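Print this article | E-mail this article

Let the Robot Keep Its Bad Days

By Piroska Kun

I have spent a good part of my working life watching machines fail to pick up shirts, and I would like to say a word in favor of the failures.

The usual way to teach a pair of robot arms to handle clothes goes like this. A patient person steers the arms by hand through the job, over and over, while the cameras record. Then another patient person goes through the recordings and throws out the ugly ones: the fumbled grasp, the sleeve that got away, the long pause while the operator scratched her nose. What's left is a tidy stack of successes. The robot studies the stack, and on the day visitors come it picks up a shirt the way a shirt ought to be picked up. If it misses, it stands there with its grippers closed on air, carrying nothing across the table with great dignity, and sets the nothing down.

Why would it do otherwise? It has never seen a miss. We made sure of that.

The group at Drollmont, where I've been an occasional nuisance since February, decided to stop cleaning. Their method is called Casik, a name that stands for something nobody in the room could give me without looking it up. The idea fits on a napkin. Keep every recording, good and bad. Mark the point where a bad one went wrong. Then let the robot learn from the operator's recovery, the part where a human being mutters, backs off, opens the fingers and goes in again from a better angle. The muttering is not used in training, though I've suggested it.

They had 2092 recordings on the shelf from the old way of doing things, all spotless. Against those they put 1000 new ones with the mess left in. Same arms, same table, same dark clothes, which everyone there agrees are a rotten choice for cameras and which everyone there apparently owns.

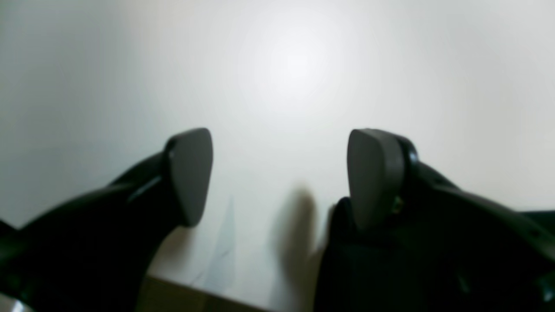
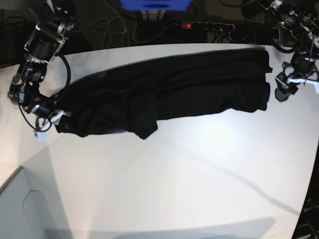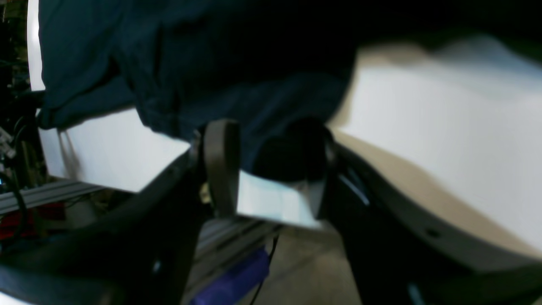
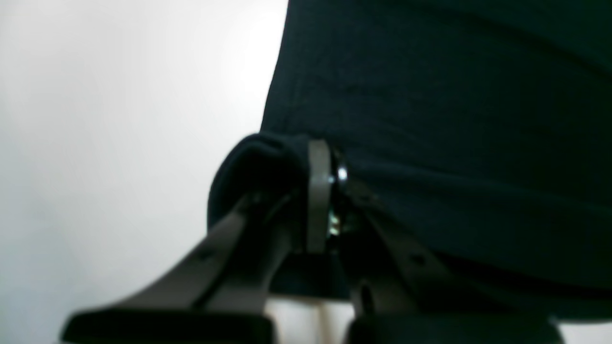
Cloth work at Drollmont. The second picture shows both arms at the table; the other three are views from the gripper.

The smaller, messier pile won. I'll give the result the way it was given to me, with no trumpets. Over a run of trials in which someone deliberately tugged the cloth away mid-grasp, the robot raised on clean data recovered 2 times. The one raised on Casik data recovered 13 times, from the same number of tugs. Neither of them will be doing your laundry this year. The second one, though, noticed that it had a problem, and I've had roommates of whom I couldn't say as much.

Now, one lab's tugging is one lab's tugging. I would like to see it done with towels, with fitted sheets (I'm not a cruel person, but I'd like to see it), and by somebody whose name isn't on the paper. The group at Nørgaard has said it will try, and has said so for long enough that I've stopped bringing it up at lunch.

What bothers me more is how the news went over. I described the result to an engineer at Irnico, a company that buys this sort of training data by the crate. He was polite. He asked how many of the thousand were usable. I said all of them, that was the point. He asked again, more slowly. His contracts pay by the successful recording, you see, and a failure earns the person at the controls nothing. So the operator who drops a pant leg does the sensible thing: she hits delete, starts over and gets paid for the clean one. The most useful ten seconds of her afternoon go in the trash, and the invoice looks wonderful.

I don't blame her, and I only blame him a little. A success rate is an easy thing to put on a slide. "We have an excellent collection of mistakes" is a harder sentence to say to an investor, particularly one who flew in. But the field has built its habits around that slide, and the habits are expensive. We pay for twice the data, scrub out the half that would have taught something, and then hold workshops on why robots are brittle. I've spoken at two of these workshops. The coffee was good.

There is a fair objection, and the operators themselves make it best. If you tell people that bad takes count, some of them will get sloppy, and the robot will learn sloppy. Quite so. Casik's answer is the marking step: the blunder is fenced off and the robot copies what comes after it. That works as long as the marks are right. Marking is slow, dull work, and in the Drollmont setup it falls to the same people who did the steering, who would all prefer to be home by six. If the method spreads, somebody will try to save money on the marking, and then we'll get a generation of robots that drop shirts with real conviction. I would rather have that argument than the one we're having, which is whether to keep the tapes at all.

So here's my modest request to anyone publishing a paper on robots and cloth. Tell me what you threw away. Put it in a table, near the front, before the video with the piano music. How many attempts, how many deleted, and who decided. If the answer is embarrassing, you'll be in large company, and I'll buy the first round.

As for Irnico, I'm told the contract is up for review. I have offered to help with the wording.

Contact the editors | Copyright, all rights reserved | Back to top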